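Filed under: Lists / Furniture Care / Wood Surfaces

From: Obsa Workneh
Date: Aug 6, 2013
Subject: Re: Cloth wiping on pale round tables

> We have the Jornholm round table in the reading area and the finish
> has gone dull in arcs. The night crew wipes it with a damp cloth
> and a capful of the Drororel concentrate. Is it the product, or the
> way they are wiping? Also, do you clear the top first or work
> around what is on it?

Both, in my experience. Drororel at a capful per bucket is too strong for a light oiled top. It leaves a film, the film picks up dust, and the next pass drags that dust in a curve because people stand in one spot and swing the arm. Those are your arcs.

Dilute to 50 ml in a full bucket and wring the cloth until it stops dripping. Wipe with the grain, in straight overlapping strokes, even on a round top. Walk to the other side for the far half. Dry with a second cloth before moving on.

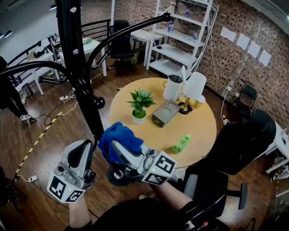 As for clearing, take off anything ceramic first. Plant pots are the worst offenders on pale wood, as water collects under the base and the ring goes gray well before anyone lifts the pot to look. Pitchers are second. Lamps can stay if you lift and wipe under them, but unplug them before the damp cloth comes out. Bottles go back upright with the cap checked. One lying on its side can seep for a whole weekend, and a tinted cleaner will stain an oiled surface.

Use a plain cotton or microfiber cloth, no printed ones. Bunch it loosely for crumbs and fold it flat for the wipe itself. A crumpled cloth presses unevenly and leaves streaks that show up in low sun.

If the dullness is already there, the Nigatu soap flakes will lift most of the film in two passes. Let the top dry overnight between them. Re-oil only after that. We did ours in January and it has held.

I have no experience with the Datance spray someone mentioned last week, so I can't comment on it.

Obsa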